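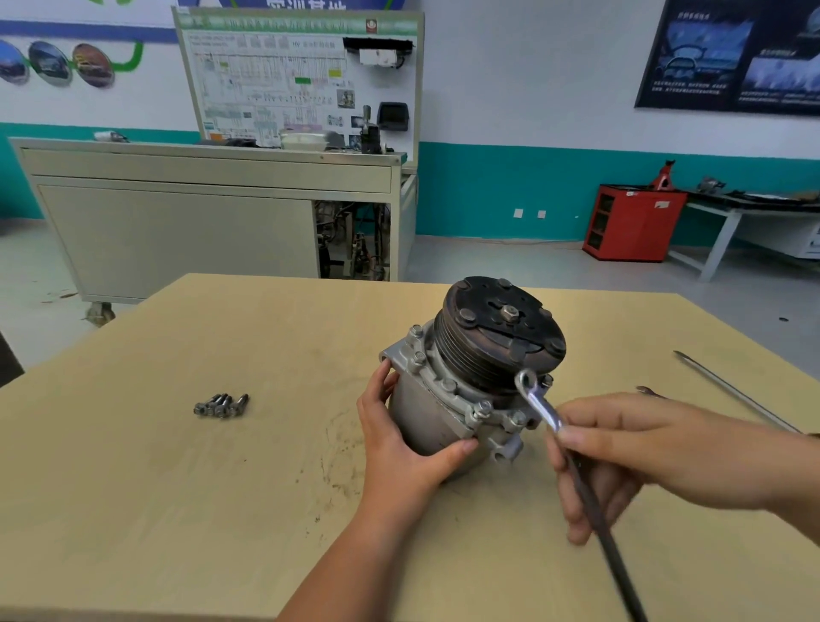
Reading time: 1 min

Wotum will move compressor teardown at its Daltivton rebuild shop to an automated cell in December, the company said. The cell, built by Gukness, takes over cleaning, bore measurement and final torque. Opening the unit stays manual: one hand steadies the compressor while the other works the wrench, and the bolts around the flange are backed out and laid beside it on the tabletop. Wotum said worn fasteners vary too much for the cell's driver to handle reliably.

The shop employs 15 bench technicians. No jobs will be cut, but 2 technicians per shift will be reassigned as cell operators after 30 hours of training. The rest will do disassembly and fault sorting only.

"People used to follow one unit from start to finish," said shift lead Effie Drummond. "Now they hand it off halfway. We're still working out who signs the sheet."

The cell is rated for 500 units a week. Parts trays will come from Barbu. Pay grades for the operator role have not been set.

Comments

benchrat: Who clears the jams on nights?

T. in receiving: Same question about the sign-off sheet. It was raised in spring.

coilpack: 30 hours is short if it includes fault codes.

Contact the newsroom | © All rights reserved | Back to top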